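6/3/25

Today I finally read to the end the report that Thandeka Mahlangu sent us, the one about blame when a delivery vehicle with no driver hurts somebody. I had put it away twice already. It is 400 pages and the legal part is heavy for me, but the survey in the middle is very good.

They gave 500 people the same short story. A small vehicle from a company called Odel turns into a bicycle lane and a cyclist breaks her arm. When the story said that the vehicle "decided" to turn, people blamed the company less. Only one word was different! I read this page three times to be sure I understood.
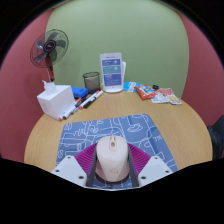

Bogdan Sârbu does not believe it. At lunch he told me that people answer anything in a survey, and in a real court they would want a human to pay. Maybe he is right. I answered that juries are also people who hear a story – and somebody chooses the verbs in it. He laughed and went to get more soup.

Kayode Edet wants me to write two pages on this for the Batness seminar in July. I said yes too quickly, as always. I must ask him if I can write about insurance also, or if Rachid Soliman has already taken that part.

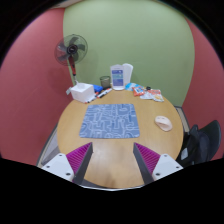

The round table, with the blue mouse pad.

In the evening I wrote one paragraph and deleted it. I used "the car thought" in it without noticing. Tomorrow I will call Thandeka and ask who chose the wording.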